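FOR RELEASE July 25, 2022

Can a machine do your chores yet? Nurberg publishes its first Chore Report

Prulstead — I run a small company called Nurberg, and for years people have asked me the same thing at weddings, at the dentist and once in the queue for a ferry: when can I buy a robot that does the washing up? I've never had a proper answer. Today we're publishing one, or at least the start of one, and it's free to read for anybody who wants it.

The Chore Report covers 36 everyday jobs, split between the home and the shop floor. Folding a tea towel is in there. So is facing up a shelf of tins, emptying a bin, turning a knob, wiping a counter and putting the lid back on a jar (my own least favourite, for reasons the report goes into at some length). We ran each job in simulation first and then, where it seemed worth the bother, on a real arm in our workshop at Prulstead.

The short version is that machines can do bits of chores. They're getting good at bits! A gripper can get hold of a tin, move it and set it down, and do that all afternoon without a tea break. What it can't yet manage very well is the whole job in a strange kitchen, with the cat about and somebody's post on the worktop.

We made 800 simulated attempts at the jobs in the report, and 538 of them finished the way we wanted. I was quite pleased with that until we moved to the workshop. On the real arm we made 146 attempts, and I'll be blunt — it was a humbling few weeks. The wins were mostly on the plain jobs, pick this up and put it there. Anything soft, slippery or see-through gave us grief, and the report has a whole chapter on carrier bags that I'd rather not talk about at parties.

A lot of our time went on small parts. You don't think about it when you do it yourself, but nearly every chore has a moment where two fingers have to meet round something little: a knob, a cap, a peg, the end of a drawstring. Come in slightly crooked and one finger touches first, the thing shifts, and you're off chasing it across the table. A person feels that happening and adjusts without thinking. Our software has to be taught, and it learns slowly.
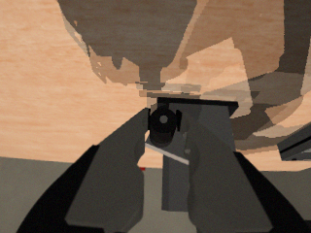 The gripper closing around a small black cylindrical part, in simulation.

Shadows were another headache. Rooms are full of them, and they fall across tables in shapes that can look a lot like edges if you're a computer. We put plenty of awkward light into the simulated work on purpose, and I'm glad we did, though it made for some very cross mornings.

For shops the picture is a bit brighter than it is for homes. A stockroom stays more or less where you left it. Boxes come in sizes you know beforehand, and the floor is clear (or it's supposed to be). Our friends at Trindade, who supply shelving to corner shops, let us test the restocking jobs against their own layouts, and those were the closest we came to something I'd call useful. I still wouldn't leave it alone with the eggs.

So what would I tell somebody at a wedding now? If you run a shop and you've got one dull, repeated job with sturdy items, it's worth a conversation. If you want your kitchen tidied, keep your rubber gloves. I don't think it's hopeless at all, and I've changed my mind about a few jobs I'd written off, wiping down a table being the main one. But I'm not putting a year on it, so please don't ask!

The report lists the failures job by job as well as the successes, with notes on what we changed between goes. We've tried to write it in ordinary words. If you spot something daft in it, write in and we'll fix it in the next edition, which is planned for October and will add laundry sorting and making a bed.

We'll also be showing some of the shop jobs at the Kokgate open day this autumn, with the arm itself on a bench and plenty of tins. Come and have a go at setting it a task. Bring something from your own cupboard if you like, only please, no carrier bags.

About Nurberg
Nurberg is an independent company based in Prulstead. We test how well robots cope with everyday work in homes and shops, and we publish what we find.

Notes to editors
Copies of the Chore Report can be had free of charge from the Nurberg press desk. Workshop visits can be arranged on request. The founder is available for interviews, preferably before lunch.

ENDS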